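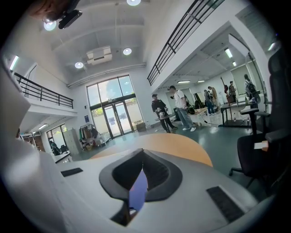 4. Assembling the Brasberg round table

Read this section through before you start. Two people are needed for steps 5 and 6.

1. Lay the carton flat and cut the tape along the long side. Keep the blade shallow.
2. Spread the carton on the floor and place the tabletop on it, face down.
3. Set the steel plate over the pilot holes. The arrow on the plate must point to the label.
4. Fit the 20 mm screws by hand, then tighten them in a cross pattern with the hex key supplied.

Caution: Do not use a power driver. It can strip the inserts, and stripped inserts are not covered by the warranty.

5. Lower the column onto the plate and turn it clockwise until it stops.
6. Attach the foot with bolt 143. Turn the table upright, lifting by the column and never by the rim.
7. Adjust the four glides until the table no longer rocks.

Note: Tables shipped before September have bolt 397 in place of bolt 143. The two are not interchangeable. Check the bag label.

Check all screws again after two weeks of use, and twice a year after that.

Wipe the top with a damp cloth and dry it. Do not use scouring powder or leave standing water on the surface.

For missing parts, write to Randa Qaisi at Winitz Parts Service and give the number printed on the underside label.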